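# How I'd budget for a set of hand-held grippers

I've put together two equipment plans for collecting gripper demonstrations now, one for a tiny room at Juditz and one for a proper workspace, and I got the first one wrong in ways that cost us most of June. If you're sitting there with a quote for grippers and a blank spreadsheet, this should save you a few evenings.

You'll need the quote, a tape measure and somebody who'll be doing the holding. I'll keep to the money and the planning here. Calibration is a whole other page.

## 1. Start with people

My first mistake was counting grippers. Count people instead! One person working two-handed needs two grippers, and then you have everything they wear: the head camera, the pack or whatever your recorder lives in, and the cables between them. I call all of that together one "station" and I budget by the station.

My line for one station came to 2,325 dollars, and that was before tables, lights or anything to pick up. Write your own number at the top of the sheet and leave it there where you'll keep seeing it.

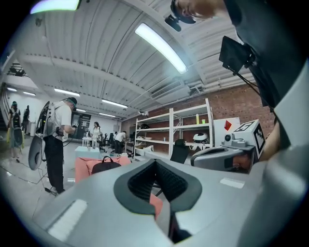
So how many stations do you want? Raffaele Mazza, who did the buying with me, wanted 4 right away. I wanted one, plus enough spare parts to keep it going. We ended up ordering two and leaving a gap before the next order, and I'd do the same again. You learn so much in the first couple of weeks about what you should have asked for (straps, mostly, in our case).

## 2. Split the quote into three piles

Print it out and take a pen to it. I mark every line with a letter:

- **K** for things you keep for years: metal parts, recorders, chargers, carrying cases
- **W** for things that wear: finger pads, cables, straps, printed marker cubes
- **R** for the room: tables, chairs, shelving, power strips

Vendors tend to fold the W pile into the K pile, so the spares vanish from view. Our quote from Hoster had "gripper, complete" as a single line. I wrote back and asked for the fingers and pads priced separately, and they sent a new sheet the same afternoon. Just ask.

For the W pile I set aside 1,355 dollars for the two stations. I was sure that was silly money. It wasn't, and cables took the biggest bite of it.

## 3. Plan the floor before you buy the cables

Get some painter's tape and mark where each person will stand, where they'll kneel or sit, and where the nearest outlet is. Then have someone walk the task with their hands out in front of them, turning around a couple of times. People take up far more room with two grippers than they do without!

Measure from the outlet to the furthest point of the work, following the floor, up the body and along the arm. Add slack for bending down. I skipped the "up the body" part the first time and bought a whole box of cables that were lovely and too short.

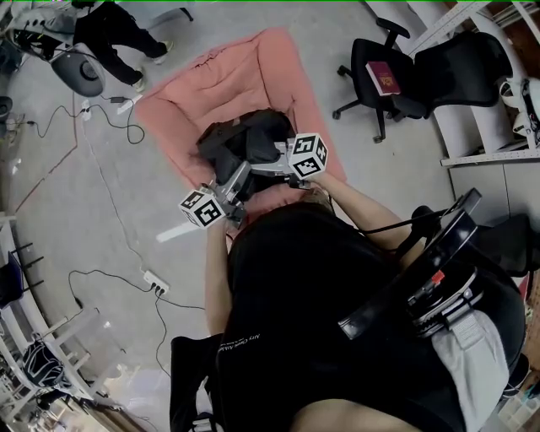
Power strips belong on the same drawing. Give each station its own, and note what plugs into it, chargers included. If two people share one strip you'll find one of them always working in the corner closest to it, and your recordings will all be from that corner.

Floor-level work needs its own line too. Folding, tidying, anything soft and large – all of that happens with people crouched down, and knees give out faster than batteries do. I put cushions and mats in the R pile and I don't apologize for it.

## 4. Budget for the things you'll pick up

Props are cheap one at a time and weirdly expensive all together. I'd start with what you already own: cups, bags, towels, bottles. Then write a short list of what's missing and give it a hard limit. Ours was 1,000 dollars, which Raffaele thought was far too much until he'd been around the kitchen store with a cart.

Get shelves at the same time. Without them the props migrate to the tables and you can't use the tables.
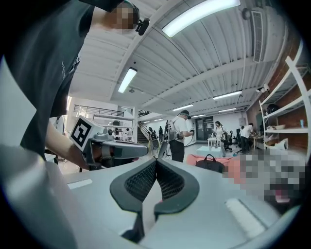
*Three hand-held grippers in the workspace, with the shelving along the brick wall.*

## 5. Borrow before you sign

Ask the seller for a loan unit, even for a day. Pellegrini lent us one over a Sunday and I learned more from that than from three weeks of reading spec sheets. What I check now:

1. Hold it out at chest height for ten minutes. Do your wrists hurt?
2. Open and close the fingers on something soft, then on something hard.
3. Take the pads off and put them back on. How many tools did that need?
4. Plug and unplug every cable while wearing the whole kit.
5. Hand it to the shortest person on your team, then the tallest.

Number 4 is the one that changed our order. We paid a little extra for connectors that lock.

## 6. Leave the second order open

Ask for a price that holds for the next batch, and get it in an email. I also keep a running note by the shelves where anyone can scribble what broke or what they wished we had. When it's time to reorder I type that up and it's half my list done. The Londen project copied my sheet and added a column for shipping – worth doing if your parts come from overseas, and I've since stolen it back.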